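Station Operators, Mug and Tableware Handling (Ukham site)
Rüegg Contract Packing
Posted: September
Job ref: 1537
Openings: several, day and late shift

We're hiring again at Ukham. The Orkska line is moving to two-arm stations and we need people to run them. Not engineers. People who have handled breakables for a living and can tell when a grip looks wrong.

What changed. Until spring every mug at this site was sorted by hand, standing, whole shift. Now the arms do part of the picking and a person runs the station. Less lifting, more watching. Some folks like it, some miss the old benches, ask them at the walk-through. No one on the packing floor lost hours over the switch and current packers get first pick of shifts, so new hires should expect lates to start with.

What you would do
Set out mugs on the cloth, mixed colors, mixed ways up
Start the run, keep your hand near the stop
Guide the arms thru a pick when they get stuck
Write down drops, chips, bad grips. Short notes are fine
Swap worn finger pads, you'll be shown how
Hand over to the next operator, at the station, not by text

Mugs on the cloth, arms at work: 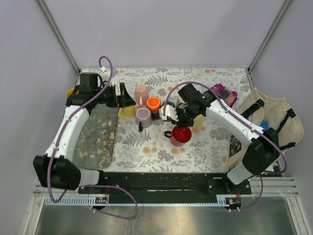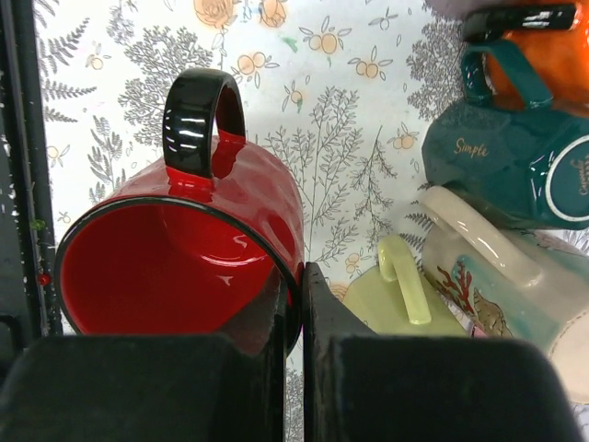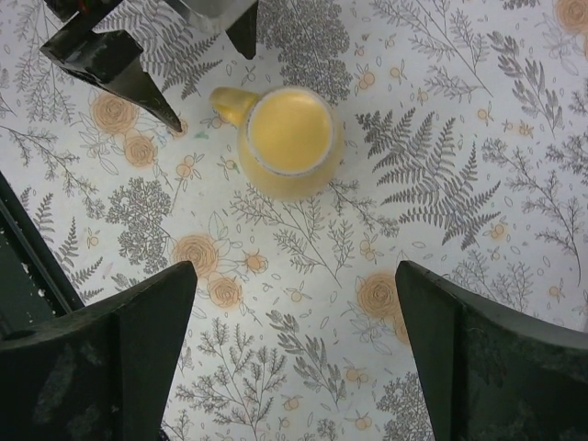 Category: Production & Warehouse

Pay and hours
Early shift starts 6 am, late shift starts 2 pm. 30 hours a week to begin, full time possible after training. Late shift gets a premium, rate on the offer sheet. Breaks are paid. Screen and station work is split so you are not staring at grippers the entire day, you rotate to hand packing and back.

Training is on us and on the clock. First week you shadow. Second week you run a station with somebody next to you. The Lolisier software has a tablet screen with big buttons, if you can use a phone you can use it.

You should have
Steady hands, decent eyesight (glasses fine)
Some time in packing, kitchens, retail stockroom, anything with breakables
Enough English to read a safety card and write a note
Patience. The arms are slow some days
No robot experience needed, really

Good to have but we wont screen you out: forklift ticket, basic tool use, a second language.

Questions we keep getting
Is it temp? No. Six month trial period then permanent.
Do the arms set the pace? No, the operator does. There is no pick target on your name. Counts are kept per station.
Can I move back to hand packing? Yes, ask your shift lead, usually at the next rota.
Is it loud? Quieter than the carton side. Ear plugs at the door anyway.

Safety shoes required, we pay up to 130 toward your first pair. Long hair tied, no rings or loose sleeves at the stations.

How to apply
Drop a one page resume at the Ukham gate desk or use the form on this page. Put ref 1537 on it. No cover letter. Tell us which shift you want and when you can start. Walk-throughs run at 10 am and 3 pm, you can see a station going before you decide anything. Applications stay open til the shifts are filled.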